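Home | Workshop | Kitchen | Kids and Clubs | Contact

Tips from a robot club that meets in a house

Last updated: May

I've been running our little after-school robot club for long enough now that people write and ask me how we keep it going without a proper workshop. We call ourselves Tretedport (don't ask, the kids voted) and this season's project is a tidy-up challenge: pick up toys, put them in a bin, do it before the clock runs out. I promised a few parents I'd type up the tips, so this is the whole messy list, in no particular order.

Get a blanket down first. I can't say this strongly enough! Hard floors and tabletops send small wheels shooting off under the couch, and every time a gripper closes a bit crooked, something goes flying. A quilted blanket stops all that. It also gives a little when the finger tips press down, so you scrape fewer pads. Ours goes through a cold wash with no softener, then over the line. Softener left ours slick and the blocks slid around again.

Shake the blanket outside before you fold it. Screws, crumbs, the tiny axle you spent half an hour looking for – they all come out.

If your floor is bumpy, put a foam camping mat underneath. We paid 5 dollars for ours at a yard sale and it's been the best money the club ever spent.

Collect odd toys, not nice ones. My first year I bought matching cubes and the kids got very good at picking up matching cubes, and then the first toy car beat them completely. Now I ask families for whatever is at the bottom of the toy box. We have some 700 pieces in the attic at this point (my spouse would like a word) and I rotate them so the drivers don't get too comfortable. Things that roll, things with holes in them, bricks with studs, anything thin and awkward.

Wash donated toys before they go in. Warm water, a squirt of dish soap, an old toothbrush for the wheels. Wooden blocks only get a wipe with a damp cloth, then a night on a cooling rack. I soaked a batch of wooden ones once and the paint lifted right off.

Keep wipes within reach. Sticky toys ruin practice faster than dead batteries do. We wipe the finger pads at the start and again at the halfway break, and if they still feel slippery I go over them with a barely damp microfiber cloth and let them air dry for a few minutes.

Snacks stay in the bag until the break. I used to be relaxed about this and then I spent an evening picking cracker dust out of a linkage with a wooden skewer. (A skewer works great, by the way, and so does a dry paintbrush.)

For the bin, pick one with low sides while they're learning. When that gets easy, swap in a taller one. Light see-through plastic is good because the kids can tell what's already in there without leaning over and bumping everything.

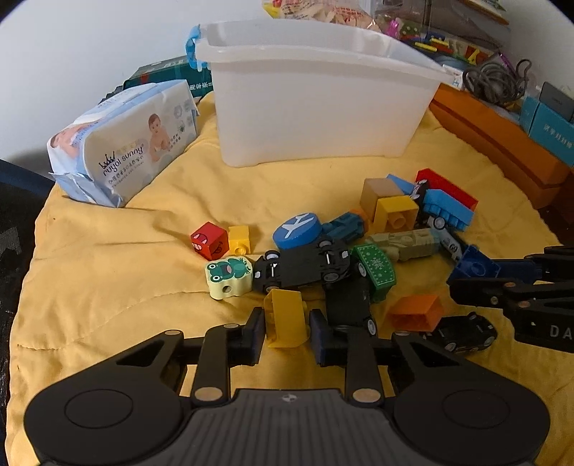

Two grippers at once is a whole different game, so leave it until everybody can manage one. What helped us was a really boring rule: one side calls out what it's going for before it moves. The first week it was chaos and a lot of giggling, and by the third they'd worked out little code words. Our best round so far scored 92, and the rule of calling out loud is the only thing we'd changed from the week before, when we got 80.

Coil your cables loosely and put a strip of masking tape on each end with the name of what it belongs to. Hook-and-loop straps from the garden section are cheaper than the ones sold for electronics and you can cut them to length with kitchen scissors.

For small flat pieces, tell the kids to come in from the narrow side and go slowly. Round discs are the worst. If one won't lift, nudge it up against a bigger toy and try again.

And save your cardboard boxes! Spare pads in one, screws in another, and a "mystery" box for the parts we can't identify – it's nearly full, and I'm going to make them sort it before summer.

If you have a good trick for getting sticker glue off plastic, please send it my way. I've tried cooking oil and it does work, but then you have to wash everything twice.

Contact | Copyright Tretedport club pages | Back to top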